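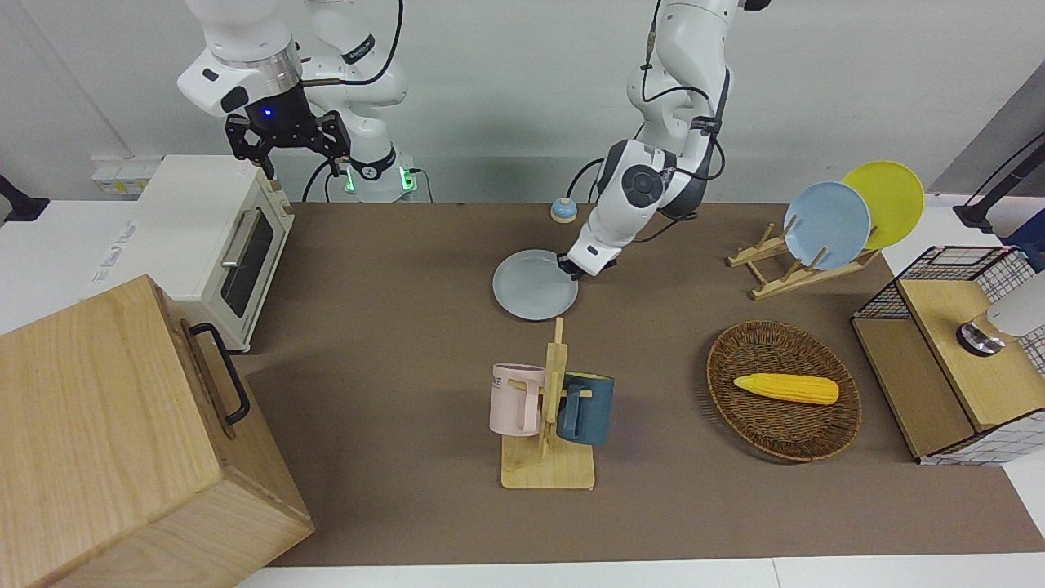 Counter Space in a Small Kitchen: What to Keep Out and Where to Put It

By Jade Oakley
Updated April 15, 2023

Most small kitchens have enough cabinet space for the things people cook with every day. The counter fills up anyway. Mail lands on it, the toaster never gets put away, and the drying rack turns into a second cupboard. These tips are for apartments and older houses where the counter is short and there is no pantry.

I cooked for six years in a rental in Poddale with 45 inches of counter between the sink and the stove. My current kitchen is larger, but I still set it up the same way.

Start by clearing everything

Take everything off the counter and put it on the dining table or the floor. Wipe the counter down with dish soap and warm water, including the strip along the wall where crumbs collect. Leave the counter bare overnight if you can stand it.

For the next week, bring things back only when you need them. Leave them out after you use them. At the end of the week, whatever is still on the table goes into a cabinet, a closet, or a donation box. In my case that was a blender, a knife block, two canisters of flour I was afraid to open, and a paper towel holder that had always tipped over.

Toaster ovens

A toaster oven is the biggest thing on a lot of counters. It earns the space if you use it most days and don't own a separate toaster. If you use it twice a month, find it a shelf.

Check the manual for how much room it needs at the back, sides, and top. Every model is different, and the outside gets hotter than people expect. Don't store bread, pot holders, or baking sheets on top of it. Keep the cord off the top too.

Put it near an outlet so the cord isn't stretched across your prep area, and don't run it from an extension cord. If it shares a circuit with the microwave, don't run both at once. Mine tripped the breaker every Thanksgiving until I figured that out.

Cleaning one goes like this:

Unplug it and let it cool all the way.

Pull out the crumb tray and knock it into the trash. Wash it in the sink and dry it completely before it goes back.

Soak the rack and pan in hot soapy water for 45 minutes. Scrub with a nylon brush.

Wipe the inside walls with a damp cloth and a little dish soap. Stay off the heating elements.

For brown film on the glass door, make a paste of baking soda and water, spread it on, leave it 20 minutes, and wipe it off with a damp sponge. You may have to do it twice. A razor blade will scratch some doors, so I leave those in the drawer.

Plug it back in when everything is dry.

Cups and mugs

Mugs waste more cabinet space than anything else in the kitchen. They don't stack well, the handles catch on each other, and there is always a foot of empty air above them. If your shelves can't be moved, put in a wire riser, or screw cup hooks into the underside of a wall shelf. 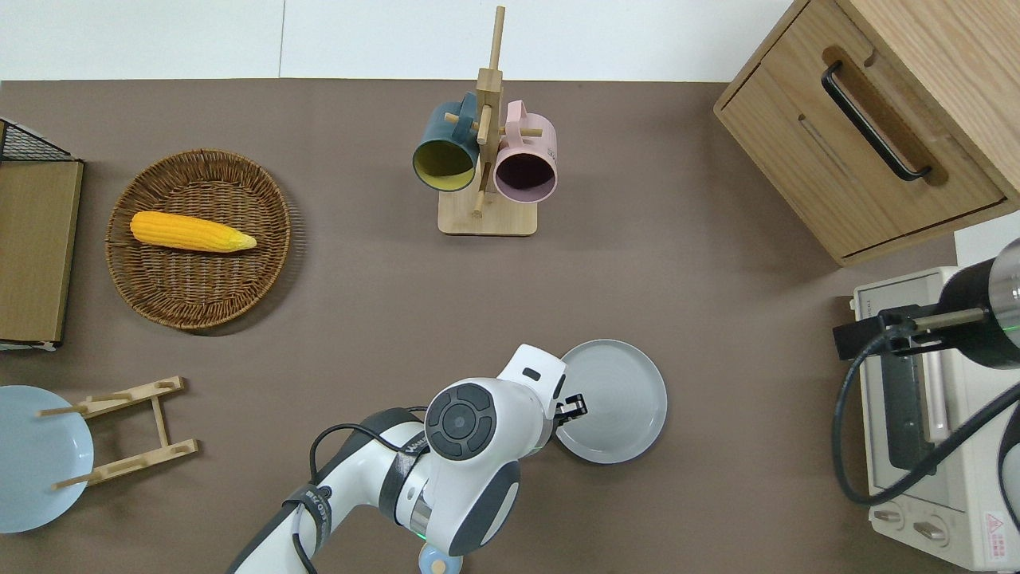
Cabinet space is worth more than counter space for anything you don't touch every day, so the mugs you drink from each morning can come out. Pick your favorites and box up the rest. You need one mug per person and a couple of spares. A stand takes up very little counter, and the wooden kind with a square base and short pegs does the job fine. Hang the mugs from opposite sides, like the teal one and the pink one on that stand, so the weight isn't all on one side. Before you buy a stand, hang your heaviest mug on it in the store if they'll let you. I had a metal one from a discount place in Lambert that fell over whenever I took the wrong mug first.

Wipe the pegs now and then. They pick up grease if the stand is near the stove.

Baskets for produce

A wide, shallow basket is better than a deep bowl for fruit and vegetables. You can see what you have, and nothing gets buried and goes soft at the bottom. Woven ones let air through. Line the basket with a paper towel if you're putting tomatoes or peaches in it and change the towel when it gets damp.

Some things can stay out and some can't:

Onions and garlic are fine on the counter. Keep them away from potatoes, which sprout faster next to onions.

Potatoes want a dark spot. A paper bag in a low cabinet works.

Bananas make everything near them ripen faster. Give them their own hook or plate.

Corn loses its sweetness quickly at room temperature. If you aren't eating it the day you buy it, put it in the refrigerator with the husk on. In June, when the farm stand here opens, I buy what we'll eat that night and no more.

Avocados stay out until they give a little when pressed, then go in the refrigerator.

To clean a woven basket, shake it out and go over it with a dry brush. If something has leaked, use a cloth wrung out in soapy water, then set the basket on its side near a window until it's dry. Soaking it in the sink will warp it.

Plates and the drying rack

If you wash by hand, the rack is going to be out. Get one that fits the plates you own. Take a dinner plate with you to the store. Slots made for thin plates won't hold stoneware, and you'll end up leaning it against the wall.

Put the rack on whichever side of the sink you don't use for chopping. Empty it before you start dinner. That one change gave me more working room than any organizer I ever bought. Wash the rack itself once a week, along with the tray under it, where the water sits and gets slimy.

Plates can also be stored on edge in a small rack inside a cabinet. They're easier to pull out that way than from the bottom of a stack, and the glaze gets fewer scratches.

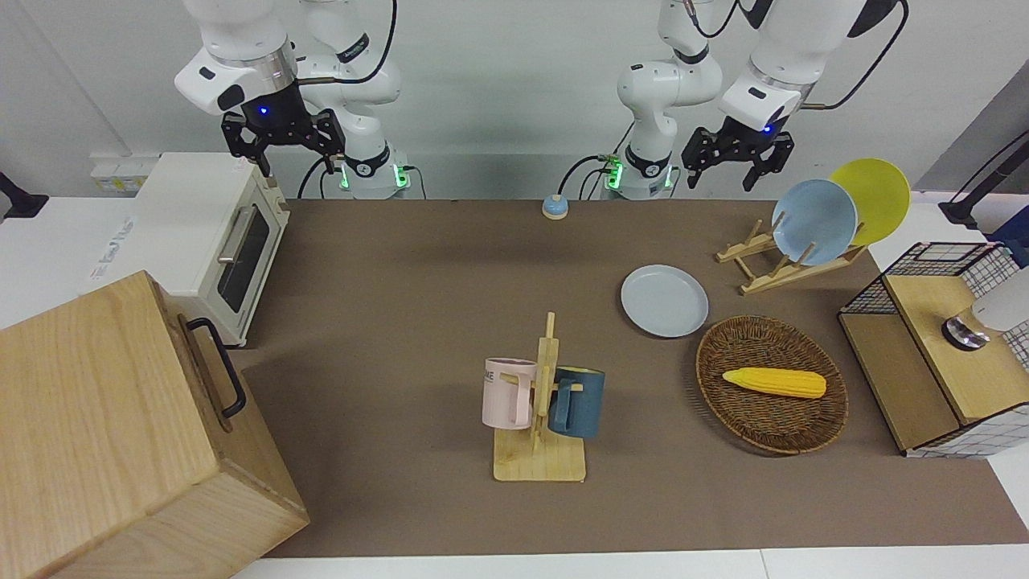

Protecting the surface

Laminate counters scorch and swell. Butcher block stains. Use a trivet for hot pans and a cutting board for cutting, and don't count on a thin mat to do either job.

A large mat is still handy under a work area that sees a lot of crumbs and drips. Lift it every few days and dry underneath. Water trapped under a mat will leave a mark on wood in less time than you'd think. If you already have a white ring on an oiled butcher block, sand it lightly with 200 grit paper, wipe off the dust, and rub in food-safe mineral oil. Let it sit overnight and buff off what hasn't soaked in.

For tea stains on light laminate, use the same baking soda paste as for the oven door. Rub gently and rinse well.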